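Open day at the Prineck bike and ski workshops

I moved back to Halton last spring after six years in the city, and I'd been telling everyone I'd go see the Prineck place as soon as they opened the doors to the public. Well, they did, on April 2, 2018, and I went! It's up the old mill road, 2 miles past the lake, and the parking lot was full by the time I got there, so I walked the last bit in slush and the wrong shoes.

They build touring skis in the winter and trail bikes the rest of the year, all under one roof. I did the ski side first. The press room smells like warm glue (I loved it) and you get to stand pretty close while they lay up a pair. They made 2172 pairs this season, which sounded like a lot to me until I heard what the big factories do.

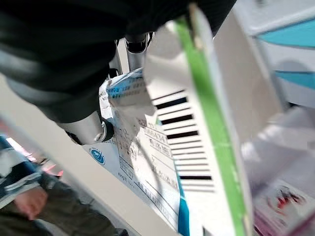

Dexter Zamora thought they should stop right there and never get bigger, and he told the whole group so. He rides the Bernach in all weather and he said his first pair from here lasted him almost 100 days before the edges needed real work. A couple of people argued with him about whether the new ones are too soft for spring snow. I stayed out of it – mine are ten years old and I'm scared to ask.

Then lunch, which was chili in paper cups and very good. I had seconds.

The bike side was quieter. There's a short test loop out back called the Kaijage, and they let you take a demo bike around if you signed the form. 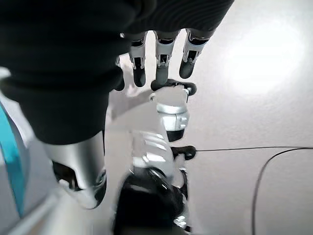 I went around twice and came back with mud up to my ears, grinning like a kid. The climb is short but mean, and the bottom corner was still half ice, so go easy there if you try it this month. My number was 73 and I forgot to give the bib back, so it's on my fridge now. I'll drop it off next time I'm up that way.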